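Srithong Repair Afternoons: safety checklist with my comments
Updated 3/6/20

I've used this list at every repair afternoon we've held at Srithong, and it has been scribbled on so often that I thought I'd better type it up properly. Tick, cross or N/A in the margin, please, and add a note if you cross something. My own comments are under each item – ignore the waffle if you're in a hurry.

THE ROOM

1. Both exits clear and unlocked
Ticked, but only after I'd moved the coat rail. It wanders back in front of the side door every single time! If you're opening up, go and push the bar on that door yourself.

2. Floor dry, no trailing leads
Crossed. The urn lead was stretched over the kitchen doorway at shin height. We've swapped the urn to the socket by the hatch and it can stay there now.

3. Fire extinguishers in place and in date
Ticked. The one by the stage is due its service in September, so whoever has the folder then, please ring Loltow and book it.

4. First aid box
Ticked, just about. Plenty of plasters (the blue ones) but no eye wash. Anqi Wan is ordering 2 bottles.

THE ELECTRICAL TABLES

5. Extension leads tested and fully unwound
Ticked for the short ones. The big reel was still half wound up with two kettles and a toaster on it, and it was warm when I put my hand on it. Unwind the lot, please, even when it makes a mess under the table.

6. Visitors' mains items checked before plugging in
Ticked. Ekkachai Sitthichai had the tester and failed a lovely old standard lamp, much to its owner's disgust. Flex gone brittle near the plug. He was quite right.

7. Computers unplugged at the wall before the side comes off
Ticked. Switching off at the back doesn't count, and neither does "it's been off all morning".
Desktop towers lying down with the side panel off:
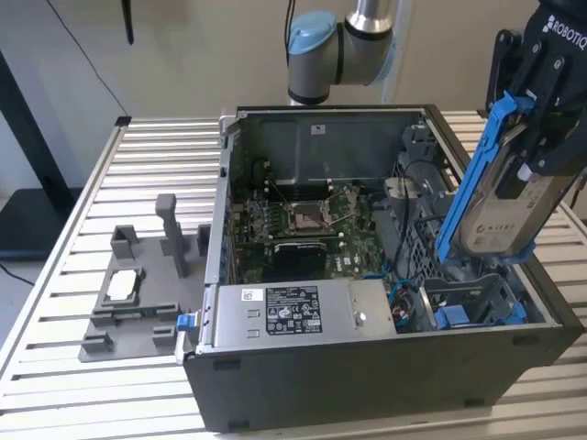
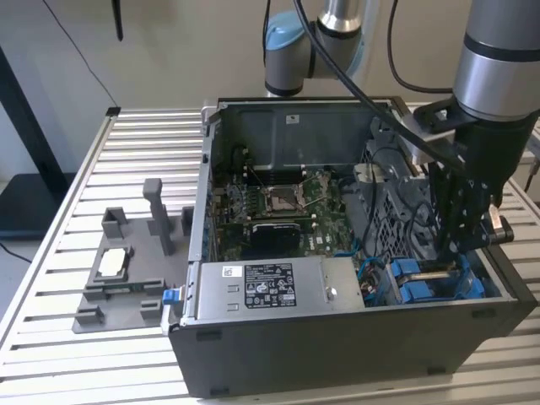 8. Power supplies left sealed
Ticked. We don't open them, full stop. If one is dead it gets replaced as a whole unit, and the old one goes in the Ustidov recycling crate.

9. Soldering irons in stands, window open
Crossed, sorry, my fault. The stand was there but the window was shut (it was raining sideways). Next time I'll put that table by the extractor.

SEWING AND WOODWORK

10. Needles and blades accounted for
Ticked. Magnet run over the carpet afterwards, found a pin and a very sad drawing pin.

11. Goggles on for drilling and sanding
Ticked, with nagging. The Drerkport pairs steam up something awful, so I'm asking for the vented sort.

CLOSING UP

12. Everything off at the wall
Ticked. I did the walk round twice.

13. Accident book
Nothing to enter apart from one scalded thumb (urn again). Run under the cold tap, written up and signed.

Copies of this are in the drawer under the tea towels. Put the filled-in ones in the green folder.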